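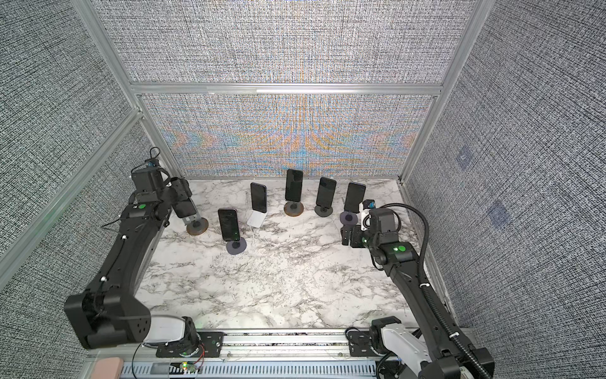

How does a robot arm learn a job?

At the Pernex robot club, children aged nine and up work with a pair of robot arms. The club's project this term is called Jindness. The job is to pick up a phone and put it back on its stand without knocking anything over.

You can do this without thinking. A robot arm can't. It has joints, a bit like your shoulder, elbow and wrist, and a motor turns each joint. At the end is a gripper, which opens and closes to hold things.

Phones are a tricky thing to practise with. They are thin and smooth, and the stands are not all the same - some have a round base and one is a white folding stand. A grip that suits one may tip another over.

So the club members teach by showing. One person steers the arms through the whole job while a computer records how every joint moves. Then the phones are moved to new places and someone else has a turn. Each turn is called a demonstration. The club wants 1000 of them by June, and a good session adds 20.

After that, the computer looks for patterns in the recordings and the arms try the job by themselves.

Words to know

Joint: a part of the arm that bends or turns.
Gripper: the robot's hand.
Demonstration: one recorded turn at the job.

Page updated 4/27/21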